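25/07/2019

I've now read 14 packing lists by people who travel with one small bag, and I have some complaints.

The lists are all the same list. Two shirts, one pair of pants that are also shorts, a merino thing, a scarf that is also a blanket and a towel and in one case a curtain. Everybody says they were a terrible overpacker once. Then they went to Ukach with a backpack the size of a toaster and their shoulders have been happy ever since.

What set me off was a post by Dougal Laing, who claims he did 40 days with five pieces of clothing. I like his writing and I think he probably did do it. But read to the end and you find that he stayed with his sister for half of it, and that she has a washing machine. He also bought a coat when it got cold and left it behind when it got warm. So that's six pieces of clothing and a sister. I don't have a sister in Ukach.

The part I have the most trouble with is the fabric talk. Every list has a paragraph explaining that modern travel fabric doesn't wrinkle, doesn't smell, and dries overnight. I bought a Manalo travel shirt last summer on the strength of that paragraph. It came in a little pouch, which I was meant to find exciting. I wore it for two days in Flamthorpe in July and on the second evening I ate outside, by choice, alone. As for drying overnight, I suppose it depends on whose night. I hung it over the shower rail at ten and put it on damp at seven.

A cotton T-shirt costs a fraction as much and makes no promises.
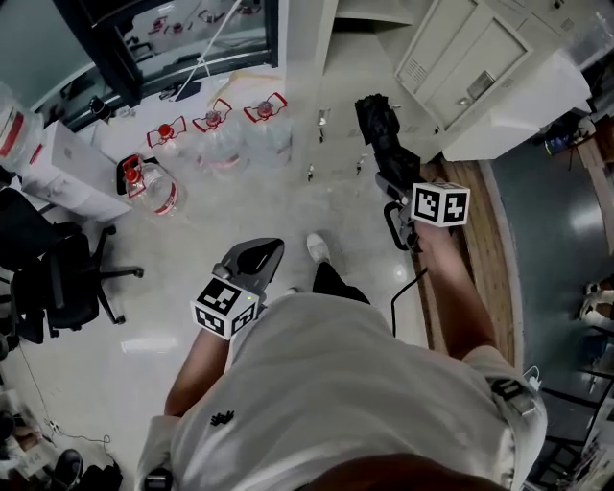
*White T-shirt, short sleeves. Hard to improve on.*

And then there's color. The lists tell you to pack dark, all of it, so that everything goes with everything and the dirt doesn't show. I find this a strange thing to be proud of. Dirt that doesn't show is still dirt, and you're the one wearing it. Also, black shows plenty: toothpaste, lint, flour, cat, and those pale tide lines you get after a hot bus ride. I wore black for that whole Flamthorpe trip apart from the Manalo shirt and looked like I'd been rolled across a carpet.

Jong-dae Ko and I had this out over lunch. He's a rolled-clothes man. He believes rolling saves space and prevents creases, and he believes it the way other people believe in fish oil. I said that a shirt takes up the room a shirt takes up, and that you can squash the air out of it any way you please, folded or rolled or stuffed in with a fist. He told me I'd never done it properly. I said that's what people always say about fish oil.

So I went home and tried it. Same shirts, same bag (an old Woller duffel with a zipper that only closes if you talk to it), rolled one time and folded the next, left overnight each time. The rolled ones had creases going around. The folded ones had creases going across. I couldn't tell you which was better. Jong-dae says I rolled too loosely, and wants it known that a duffel is the wrong bag for a fair test.
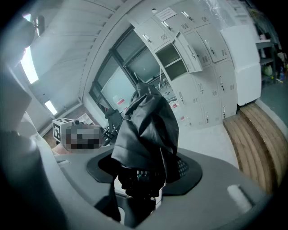
*Black, shiny, and creased all over.*

I will give the one-bag people this: not waiting at the carousel is very nice. I stood at one for 40 minutes on my last trip, watching the same taped-up box go by, and I'd have traded most of what was in my suitcase to be on the bus already. Fine. They win that one.

But the lists never count the other side. They don't count the evenings spent washing underwear in a sink with hotel shampoo. They don't count the $20 umbrella you buy at your destination, having left a perfectly good umbrella at home to save weight, or the sunscreen, or the second pair of shoes. I bought shoes in Ukach two years ago. They hurt. I had shoes that didn't hurt, in a closet, a long way off.

I also notice that a lot of these posts end with a link to the bag. I'm not saying anybody's lying. I'm saying I'd like to read one packing list by somebody who isn't going to get a cut if I buy the cubes.

Anyway, I leave for Flamthorpe again soon, and I'm taking the medium suitcase, the one with wheels. In it so far: five T-shirts, a sweater, real shoes, a towel that is only a towel, and a book I won't open. The Manalo shirt is staying here. I use it to clean the bike.

If you've gone the full one-bag route for longer than a couple of weeks, with no relatives at the other end, leave a comment and tell me how the socks held up.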